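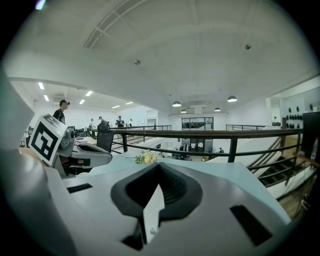 **Séance 4 – Petits bouquets de table**

Un bouquet de table se prépare à plat avant de passer dans le vase. On étale les tiges sur un plan dégagé, on retire les feuilles du bas, puis on regarde l'ensemble de côté, à hauteur d'assise, comme le verra la personne installée devant. Le fond compte beaucoup : des fleurs jaunes à feuillage vert, couchées sur un plateau bleu clair, se détachent tout de suite, alors que les mêmes posées sur du bois blond demandent davantage de feuillage pour tenir visuellement. Notez la couleur du plateau avant de choisir les fleurs.

## Hauteur et emplacement

Sur une table où l'on travaille, le bouquet reste bas. La règle donnée en cours par Oona Koivisto : coude posé sur la table, main levée, les fleurs ne dépassent pas le poignet. Au-dessus, elles gênent la conversation et finissent poussées dans un coin.

Près d'un garde-corps ou d'un escalier, on évite le bord extérieur du plateau. Un vase léger se renverse au passage d'une manche. Laisser au moins une largeur de main entre le vase et le bord, davantage si le passage est fréquent. 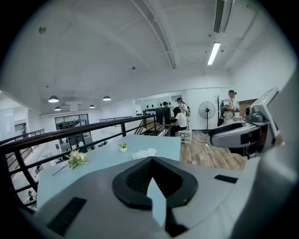 Pour les compositions mixtes, on associe un bouquet et une petite plante en pot. Les deux ne doivent pas se toucher. Le pot blanc reste le choix le plus simple, il s'accorde avec presque tout et se nettoie d'un coup d'éponge. Si le bouquet est artificiel, la plante en pot apporte une matière différente – à condition de l'entretenir.

## Entretien

- Fleurs coupées : changer l'eau tous les 2 jours, recouper les tiges en biais.
- Fleurs artificielles : dépoussiérer au pinceau sec, du centre vers l'extérieur. Pas de produit à vitres.
- Plante en pot : arroser quand la surface du terreau est sèche au doigt, vider la soucoupe ensuite.
- Plateau : débarrasser serviettes, stylos et emballages avant de juger la composition. Une serviette froissée à côté du pot attire l'œil plus que les fleurs.

## Exercice pour mardi

Composer un bouquet bas à deux couleurs, feuillage compris, pour une table de réunion claire. Apporter le croquis vu de côté et la liste des tiges. Les feuilles de croquis sont à prendre dans l'armoire Larkimby, tiroir du bas.

Aleksi Harju corrigera les croquis en début de séance. Ceux qui n'ont pas de sécateur en empruntent un à l'atelier Oksanen avant le cours. Le support complet commence à la page 154 du classeur.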